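4. Créer et régler un cercle de lecture

Cette section suppose que votre compte Clolledia est actif et que vous avez survécu à la section 3 (import de la bibliothèque). Si vos romans apparaissent encore tous sous « Auteur inconnu », retournez-y, nous vous attendons.

4.1 Ouvrir le cercle

1. Dans le menu de gauche, choisissez Cercles, puis Nouveau cercle.
2. Donnez-lui un nom. La limite est de 60 caractères, espaces compris. Les noms du genre « Club des amis de la littérature étrangère traduite et parfois même lue » seront tronqués sans pitié.
3. Choisissez la visibilité : Privé, Sur invitation ou Public.
4. Cliquez sur Créer. Le cercle est ouvert, vous en êtes l'animateur et, pour l'instant, l'unique membre. Les débats seront courtois.

Attention : un cercle public ne peut pas redevenir privé tant qu'il compte des critiques publiées. Il faut les archiver une par une.

4.2 Choisir le premier livre

1. Ouvrez l'onglet Lecture en cours.
2. Tapez le titre ou l'ISBN. L'ISBN est plus sûr : le catalogue contient 23 éditions du Phare de Trundach, le roman de Lino Valentini, dont deux en gros caractères et une abrégée que l'auteur lui-même désavoue en préface.
3. Vérifiez le nom du traducteur avant de valider. Deux traductions, deux paginations, et une soirée entière à chercher la page 185.
4. Fixez les étapes. Vous pouvez découper par chapitres ou par pages. Pour les romans sans chapitres, le découpage par pages est le seul disponible – les auteurs concernés ont été prévenus, ils s'en moquent.

Note : le livre choisi peut être remplacé jusqu'à la première étape franchie par un membre. Après quoi il faut clore la lecture et en ouvrir une autre, avec ce que cela comporte d'explications dans le fil de discussion.

4.3 Régler le masquage des révélations

Le masquage cache tout commentaire portant sur une étape que le lecteur n'a pas encore atteinte. Il est activé par défaut, à la demande générale et parfois véhémente.

1. Allez dans Réglages du cercle, puis Révélations.
2. Choisissez Strict (commentaires invisibles) ou Souple (commentaires floutés, révélés au clic). Le mode Souple convient aux gens qui lisent la dernière page en librairie.
3. Cochez Étendre aux titres des messages. Sans cette case, un membre peut intituler son message « La mort d'Augustin m'a bouleversé » et rester parfaitement en règle.

Attention : le masquage ne s'applique pas aux photos de profil ni aux citations placées en signature. Ginevra Rizzi, à l'assistance, reçoit encore des courriers à ce sujet.

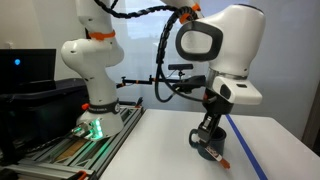

4.4 Publier une critique

1. Une fois la dernière étape franchie, le bouton Rédiger apparaît. Si vous avez franchi toutes les étapes le soir même de l'ouverture, il apparaît aussi. Clolledia vous croit sur parole.
2. Écrivez votre texte. Le brouillon s'enregistre à chaque pause de frappe.
3. Attribuez une note ou cochez Sans note. Les demi-étoiles existent, les quarts d'étoile ont été refusés.
4. Indiquez si la critique contient des révélations. En cas de doute, elle en contient.
5. Cliquez sur Publier.

Note : les critiques publiées dans un cercle public sont comptabilisées par Statix, le module de suivi (section 6). Pour vous en retirer, décochez Participer aux tableaux dans votre profil. Vos lectures resteront visibles de vous seul, y compris la saga que vous avez relue en février.

4.5 En cas de problème

Le bouton Rédiger reste grisé : une étape n'est pas validée, le plus souvent l'épilogue.
Un membre ne reçoit pas les invitations : vérifiez son adresse, puis son dossier de courrier indésirable, puis, avec tact, son enthousiasme.
La couverture affichée n'est pas la bonne : ouvrez la fiche du livre, cliquez sur Signaler et choisissez Couverture erronée. Les titres des éditions Quintana se corrigent depuis la fiche de la collection.

Pour transmettre l'animation du cercle à un autre membre, voir la section 5.2.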